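Shirt folding at Ullthorpe, day two, and the glove has gone wrong again. The wrist tracking drops out mid-fold – no beep, no warning.

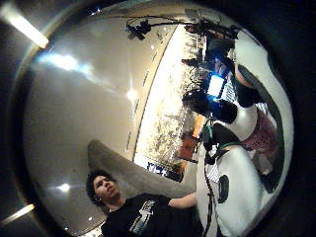
It cost us 52 takes out of 363, and I only spotted it at lunch when the Clendent log showed the hand frozen in mid-air.

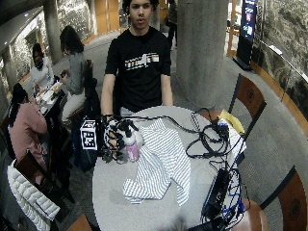 So was it the software? Probably a loose plug, as the log loses the whole glove at once.

Swapped the lead, did two more folds, lost it again. Grr.

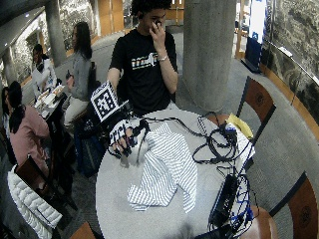 Lotte Timmermans reckons we should tape every connector down and make the thing shout when it drops out. Fair!

Trying the tape first.
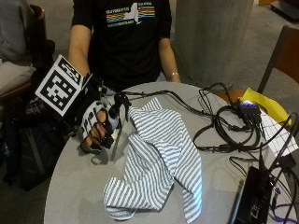

I'm binning the bad takes tonight. The hub is my main suspect – all four blue ports have something plugged in, and one tug on that tangle could do it. Will report back.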